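November
by Brodie Pearce

So the second Tronby book is with my editor, and I've been wandering the house like a ghost ever since, opening the fridge and closing it again. Whoever said to start the next project right away clearly has a tidier brain than mine!

I did try. I sat down at six in the morning with coffee and a fresh notebook and told myself 2000 words before lunch. I got 100, and most of those were me trying to name the heroine's sister. (She's still called SISTER in the draft. Suggestions welcome.)

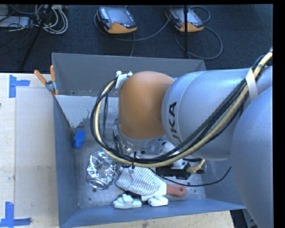 Anyway, what I really wanted to tell you about is the prequel novella. A lot of you wrote to ask how Skenine ended up living above the bakery in Ruawai with a broken engagement and somebody else's dog, and I kept saying I'd get to it. Well, I got to it. It's short, it's a bit sad in the middle, and there's a kiss in a rainstorm that I rewrote more often than I care to admit – my critique partner kept sending it back with "more rain, less talking" in the margin. She was right, darn her.
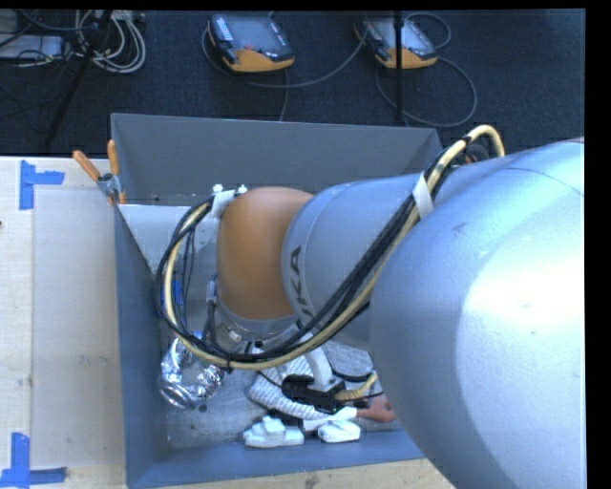 Newsletter folks get it first. The download link goes out in the next email, then it goes up in the stores once I've finished arguing with the formatting. Gendusen, the big grumpy brother, gets a scene of his own too, and before you ask, yes, I'm thinking about giving him a book. I have 3000 words of notes and no plot.

If you'd like to be on the early reader team, just hit reply and tell me which format you need. I can take a few more people, and all I ask is that you don't spill the ending.

Back to the fridge,
Brodie

Comments

marlo_reads: GENDUSEN BOOK. Please. I'll bring snacks.

Teacup Jen: Call the sister Odette! Also is the dog okay in the prequel? I need to know before I start.

Brodie Pearce: The dog is fine, Jen, I promise. Odette is going on the list.

pagesandpie: Replied to your email about early reading, Kindle for me please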